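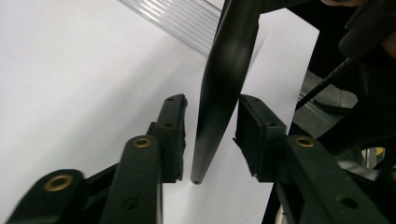 Progress report to Groltbridge, Tue 7 April. In this period we moved from planning to regular recording of hand-guided demonstrations for the Prorar project. The operator holds the gripper tool and performs the task by hand, and the arm later learns from the recorded motion. Most of our time went to the camera view from the tool. Both fingers stay visible with the narrow gap between them, and the black tapered piece comes down in that gap with its small tip just over the white surface. We prefer a plain surface like this one for the first recordings, as even a faint shadow under the tip can be seen on it. The fingers themselves are dark green, close to black, and we are checking if this is a problem for the tracking against dark backgrounds.

Recording status. The plan asks for 300 demonstrations before the end of August. We have 30 that passed our review. The rate is lower than I promised in the last report. The main reason is that new operators move too fast near the surface, and these recordings must be repeated. Kanchan Gautam wrote a short training guide for them, and the repeats became fewer after the second week.

Remote control. We also tried the same task by remote control with the Katiyar arm. It works, but each attempt takes 4 times longer than by hand — the delay is small, but the operator waits after every movement to be sure. For this reason we will use remote control only for corrections, when the arm makes a mistake and a person must take over.

Delays and risks. Besolix delivered the spare finger pads late, and we lost 5 working days. One pad of the second tool still does not close in parallel with the other. We keep this tool out of the recordings until it is adjusted.

Next period. We will train the first model on the reviewed set and report its results, also if they are weak. We ask Groltbridge to confirm the budget line for a third operator, as already discussed.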